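Makris Fluvano Women's Slip-On Loafer: Product Review

Category: Women's footwear, casual and work
Reviewed by: Footwear Desk
Sizes reviewed: 6, 8 and 9, medium width; 9, wide width

Summary

The Fluvano is a low-heeled slip-on loafer from Makris, sold for office wear and for jobs that involve a good deal of standing. It has a smooth leather upper, a padded collar, a removable insole and a molded rubber outsole. The desk found it to be a comfortable shoe with a sound outsole and a fit that will not suit every foot. Buyers with a narrow heel should try it on in a store before ordering.

Overall rating: 4 out of 5

How the shoe was reviewed

Four pairs were bought at the regular retail price through Cadton, the chain that carries the full Makris women's line. No pairs were accepted from the maker. Each pair was assigned to one wearer, who kept a written log of hours worn, walking surface, and any rubbing or pressure. The four pairs together were worn for 310 hours, on office carpet, tile, sidewalk and the concrete floor of a stockroom.

The wearers were Evangelia Triantafyllou (size 6), Kirsty Dunbar (size 8), Efthymia Stergiou (size 9) and Benvinda Falcão (size 9 wide). Charalambos Balaskas examined the construction of the shoes before and after the wear period and prepared the notes on materials.

Design and appearance

The Fluvano follows a traditional loafer pattern, with a raised seam around the toe and a plain strap across the instep. There is no buckle, tassel or other metal trim. The toe is rounded and slightly squared at the tip. The heel is one inch high and covered in the same rubber as the outsole.

The shoe is offered in black, dark brown, burgundy and a light tan. The desk reviewed two black pairs, one brown and one burgundy. The burgundy is deeper than it looks in the Cadton catalog and can be worn with most dark office clothing. Ms. Stergiou noted that the brown pair had a small difference in shade between the left and right shoes, visible in daylight. Cadton offered to replace the pair when asked, and the offer was declined so that the review could continue.

Stitching was even on all four pairs. One loose thread was found inside the collar of the size 6 and was trimmed.

Fit and sizing

Length is true to size. All four wearers chose the size they normally buy, and none reported pressure at the toes. The toe box has enough depth for a thin sock, though a heavy sock makes the instep strap feel tight.

Width is less predictable. The medium width is generous across the ball of the foot and does not narrow much toward the back. Ms. Triantafyllou, who has a narrow heel, recorded slipping on stairs from the first day. A stick-on heel grip reduced the slipping but did not stop it. Ms. Dunbar had no such trouble in size 8 and described the heel as secure from the second week onward.

The wide width is a true wide. Ms. Falcão, who often finds that wide shoes are simply longer than the medium version, found the extra room where it was needed. The insole in the wide pair is also cut wider, and it lies flat without gaps at the sides.

A half size is available up to size 10. Above that, only whole sizes are made.

Comfort

The insole is a single piece of foam under a leather cover, with a modest rise at the arch. It is firm when new. Wearers who expect a soft, cushioned feel in the store may be disappointed, but the firmness proved helpful over a full shift. Ms. Stergiou wore her pair for nine hours in the stockroom on several occasions and reported less soreness in the feet than with the canvas shoes she had been using.

The collar needs a break-in period. Three of the four wearers recorded rubbing behind the ankle during the first week. In each case it stopped after the leather had softened. The desk recommends wearing the shoe for two or three hours at a time at first, and bringing a second pair to work during that period.

The insole can be lifted out to make room for a custom insert. A thin insert fits well. A full-depth insert raises the heel too far out of the shoe.

Outsole and traction

The outsole has a shallow pattern of bars running across the foot, with a smooth area under the arch. Grip was good on dry tile and carpet. On wet tile the shoe held acceptably when walking at a normal pace, and it gave a little at the heel on a quick turn. The Fluvano is not sold as a slip-resistant work shoe and should not be bought as a substitute for one.

Mr. Balaskas found light wear at the outer edge of the heel on every pair and no separation between the sole and the upper. The bars under the ball of the foot were still distinct on the stockroom pair, which had the hardest use. 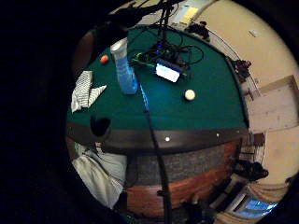
The soles do mark some floors. Ms. Dunbar found faint black scuffs on a pale vinyl floor, and these came away with a damp cloth. No marks were recorded on wood or tile.

Care

Makris advises wiping the leather with a soft, barely damp cloth and letting the shoes dry away from direct heat. The desk followed these directions and used a neutral cream every other week. The black pairs kept their finish. The burgundy pair showed creases across the toe that were lighter than the surrounding leather, and a colored cream was needed to even them out.

The insoles should be taken out overnight after a long day. They hold some moisture, and the pair that was left assembled had developed an odor by the end of the wear period.

Price and comparison

The Fluvano sells for $125 at Cadton in all colors and widths. This is a fair price for a leather loafer with a replaceable insole, although it places the shoe above several rivals.

The nearest of these is the Zekik slip-on, which the desk reviewed in January. The Zekik is lighter and softer on the first day, and it holds a narrow heel better. Its insole is glued in place, however, and its outsole had worn smooth at the heel by the end of a similar trial. Buyers who want a shoe for occasional use may prefer the Zekik. For daily wear on hard floors, the Fluvano is the stronger choice.

Returns and exchanges

Cadton accepts unworn pairs for refund within 30 days, provided that they are returned in the original box. Exchanges for width are free of charge. The desk exchanged one pair for this purpose and received the replacement in good order after six days. The return label was missing from the box and had to be requested by telephone.

Ratings by category

Appearance: 4
Fit, medium width: 3
Fit, wide width: 5
Comfort after break-in: 5
Traction: 4
Ease of care: 3
Value: 4

Recommendation

The Fluvano is recommended for buyers with a medium or wide foot who stand or walk for much of the working day. It is not recommended for buyers with a narrow heel. Black is the easiest color to maintain. Replacement insoles may be ordered from Makris by shoe size and width, and customers ordering for the wide shoe should state the width clearly, as the medium insole is supplied otherwise.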